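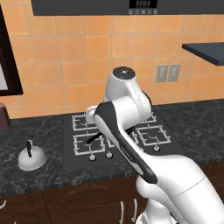 Parsa has released update 3.2 for Widard, its kitchen and restaurant management game, on PC and both current consoles. The patch replaces the lighting model used for indoor maps and changes how reflective surfaces are drawn. Polished materials benefit most. Players on older graphics cards can keep the previous lighting model through the video settings menu.

The update also adds two maps, Jekgate and Pleltell. Jekgate is a compact single-floor layout intended for solo play. Pleltell supports up to 10 players in co-op and has three separate service areas, each with its own order queue. Both maps are unlocked from the start and do not require the expansion released in December.

The patch notes list 118 fixes. Among them are a save error that affected co-op hosts who left during loading, incorrect timer values after a pause, and missing button prompts on controllers. Matchmaking now checks the game version before a lobby opens, so players who have not updated cannot join those who have.

Existing save files are compatible with 3.2 but cannot be loaded in earlier versions once converted. Mods that alter lighting or surface files must be rebuilt with the new toolkit, available as a free download from the game's library page.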